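February, 6:40 a.m.
By Annapurna Gounder

Started on the second Trunlow burial book. It is a plain account ledger that the chapel reused, so the printed columns are for dollars and cents and the clerk wrote names across them. Plot payments are in the right column where payments belong, but ages and causes of death go wherever there was room. I am transcribing line by line and keeping the clerk's spelling, with a normalized surname in a separate field.

The book has 129 entries. The first clerk writes a narrow upright hand and closes every entry with the row and plot. The second clerk takes over partway down a page with no note of the change, and from then on the row is given and the plot is often left out. The third hand appears only in the last pages and uses pencil. I have given the hands the letters A, B and C and will not try to put names to them until I have compared signatures in the minute books.
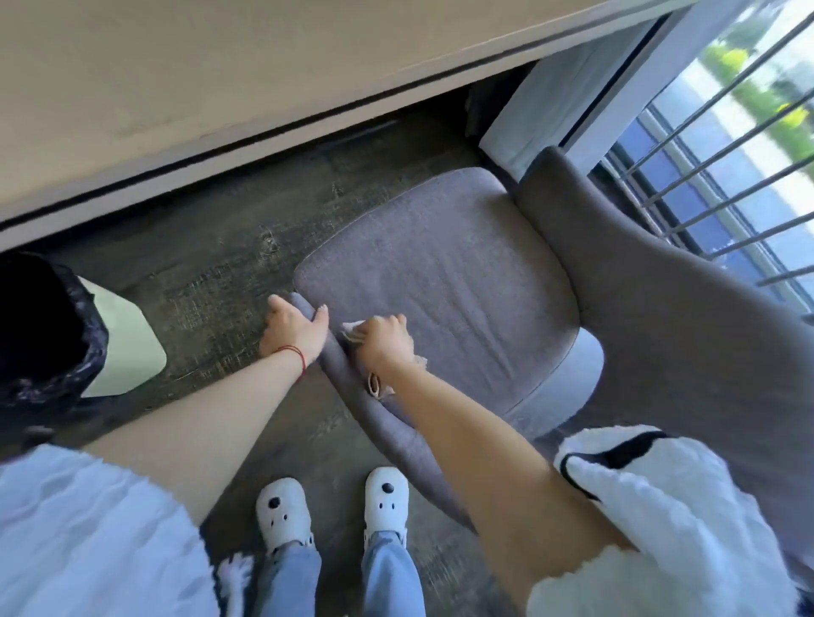
Gray upholstered chair at the desk.

Row numbers are the main problem. The plat drawn for the chapel shows eight rows running north to south, with row 1 at the road. Hand A counts the same way. Hand B seems to count from the fence on the far side, which would turn row 2 into row 7 and so on. I tested this against the married couples, where one spouse was entered by A and the other by B and a shared stone is listed in the Dalisay survey. With B's rows reversed, most of the couples end up side by side. Without the reversal they are scattered over the ground. I am treating the reversal as probable and have added a column for it so that the original figure is never overwritten.

Two couples do not fit either way. One is the Lindahl pair — the survey has them at the north end of row 5 and the book has the husband in row 3 and the wife with no row at all. The other may be two unrelated people of the same surname. Both flagged.

The adult plot fee was 50 cents through the whole of hand A. Under B it is sometimes blank and sometimes marked "pd. labor," which I take to mean digging or fence work. There is a page in the minute book about members owing days on the fence, but the dates have to be checked before I connect the two. Children's plots carry no fee in any hand.

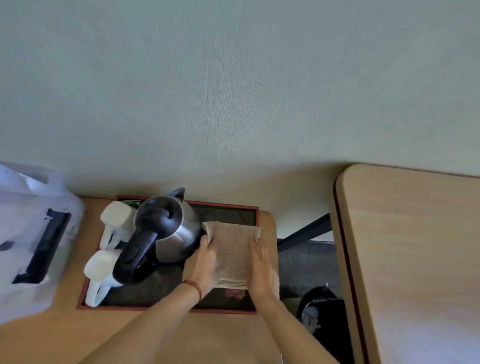 Eight stones in the Dalisay survey have no entry in either burial book. Five of them are older than the first book, so that is expected. The remaining three fall inside hand B's pages, and I have read those pages twice. Possibilities: the entry was skipped, the burial was recorded at the mother church, or the survey misread a date on a worn stone. A 4 read as a 1 would move one of them out of range without any further explanation. I need the survey photographs, since the typed list gives only the reading and no remark on condition.

Technical notes, so I have them in one place. Flindix exports the transcription with the line breaks stripped, which joins marginal notes to the entry above. Workaround is to type a vertical bar before every marginal note and split on it afterward. Page images are named by leaf and side. I had been naming them by page number until I found that the clerk skipped a number after 36, and all of the later ones had to be renamed.

The Prolteck box is too shallow for the ledger to lie flat with its wrapper on. Wrapper off for now, tissue between the cover and the lid. The spine is split at the lower joint and I am not opening it past the angle the cradle allows.

Still to do on this book: the pencil pages under side light, the two flagged couples, a list of every "pd. labor" entry with its date, and a letter to the mother church about the three missing burials. Ask them for the baptisms as well, as their clerk sometimes put a death date in the margin.

Stopped at leaf 31, reverse side, fourth line.

This site uses cookies to remember your reading preferences. By continuing you accept their use.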